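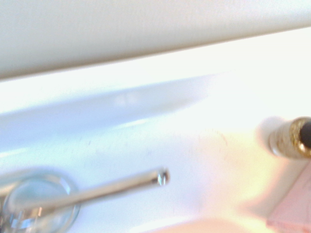 White glossy sink basin.

Prutwood Household Water Use Diaries: Data Card

Version 1.2, released 26 June 2021

Summary

The Prutwood Household Water Use Diaries record how people in the town of Prutwood and the neighbouring parish of Bilow use water in the home. Each household kept a paper diary for seven days in May and noted every use of a tap, shower, bath, toilet or washing machine. The diaries were typed up by the Totura Institute for Domestic Studies, which also maintains this release.

Contents

households.csv holds one row for each of the 175 households that returned a complete diary. It gives the number of residents, the type of dwelling, whether a water meter is fitted and the area (Prutwood or Bilow).

entries.csv holds 3769 diary entries. Each has a household number, the day of the diary (1 to 7), the hour, the room, the type of use and the length in minutes where the household wrote one down.

codes.txt explains the short codes used in both files.

Of the entries, 2261 concern the kitchen or bathroom sink. Garden taps are included under the room code OUT. Water used at work or at school was outside the scope of the study and has been removed where it was reported.

Collection

Diaries were sent by post with a short guide and a prepaid envelope. An invitation went to 619 addresses drawn from the local address list. Flats above shops were missing from the first draw and were added before the invitations were printed. Households were asked to choose one adult to fill in the diary on behalf of all residents.

Known limitations

Short uses are likely to be under-reported, in particular hand washing by children. Times were written to the nearest hour by many households and should not be treated as exact. No volumes were measured. Users who need litres must apply their own flow rates and should state them in any published work.

Households with a meter are over-represented in Bilow. Weights are not supplied in this version.

Changes since version 1.1

The room code UTL (utility room) has been separated from KIT. Duplicate entries caused by a typing error in two batches have been deleted. Blank durations are now empty cells; they were formerly entered as 0.

Privacy

Names, addresses and free-text comments are not included. Household numbers were assigned at random and do not follow the order of the address list.

Terms of use

The files may be used for teaching and for non-commercial research. Users are asked to cite the title, the version number and the Totura Institute for Domestic Studies. Requests for commercial use should be made in writing to the Institute's data office at Bakilana House, Prutwood.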